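# Who is the checklist for?

The Skandlow code of practice for household robots runs to 26 pages, and I have now read all of them twice. It is a tidy document. There is a section on emergency stops, a section on signage, and a long one on how a demonstration should be logged. Firms that follow it may say so on their websites, and Clelovon and Godinho already do.

I want to like it. I have argued for years that home robotics needed something in writing, and it would be churlish to complain the moment something arrives. But I keep getting stuck on clause nine, which says that a task may be called "verified" once it has been completed 200 times "under representative conditions". Representative of what? The code doesn't say. The firm picks the objects, picks the room, and then decides that both were typical.

Anyone who has watched these trials knows how much room that leaves. A row of identical boxes on a bare bench is a condition. So is a kitchen drawer. You can do the first 200 times before lunch and learn next to nothing about the second. Rigid boxes have edges, and they stay the shape they were when you let go. Most of what we keep at home does no such thing.

Take bin bags, a dull household item and a nasty one for a machine. The rolls lean on each other, the outer wrapping is slack and creased, and one colour hides behind the next. Fingers that close on a fold of plastic may have hold of the roll or may have hold of very little. 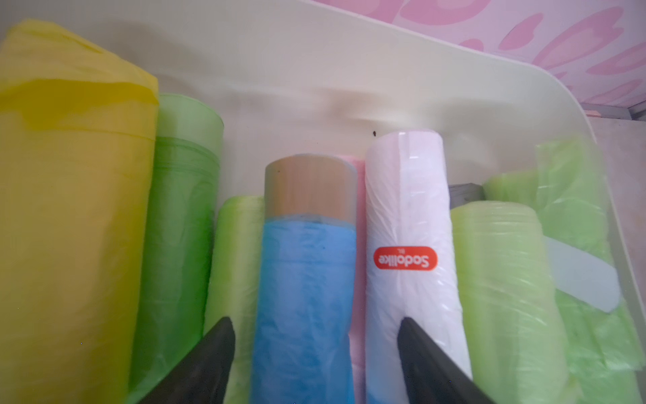
Mechthild Gruber thinks I am asking for the wrong thing. Write a list of awkward objects into the code, she argues, and within a year every firm will have trained on exactly that list, and you will have a standard for picking up those objects and nothing else. Better a vague clause, in her view, with an inspector who can turn up with a carrier bag of whatever was in the cupboard.

She has a point about lists. I have less faith in the inspector, who does not exist. Skandlow has no inspection arm and no budget for one. Compliance is a form, filled in by the firm and sent back by email. When I asked how many forms had been refused, I was told the figure was not collected.

What would I put in instead? Start with failures. The Zornum trial last November published 1,060 attempts, with every dropped or abandoned one marked and a line on what went wrong. It made for unflattering reading, and I trusted it more than anything else I read that winter. The code asks only for completed runs. A firm could make 2,000 attempts, report the 200 that worked and be inside the rules, as far as I can tell from the wording.

Then the surroundings. If the trial was done in a drawer, say which drawer, how full it was and who filled it. If a member of staff straightened things up between attempts, that belongs in the record too. The code has a page and a half on the colour of warning tape and not a word on tidying.

I don't think anyone at Skandlow is acting in bad faith. Standards get written by the people who have time to attend the meetings, and those people mostly work for the firms. The comment period is still open. Clause nine is on page 14, and the form for objections is at the back, after the tape.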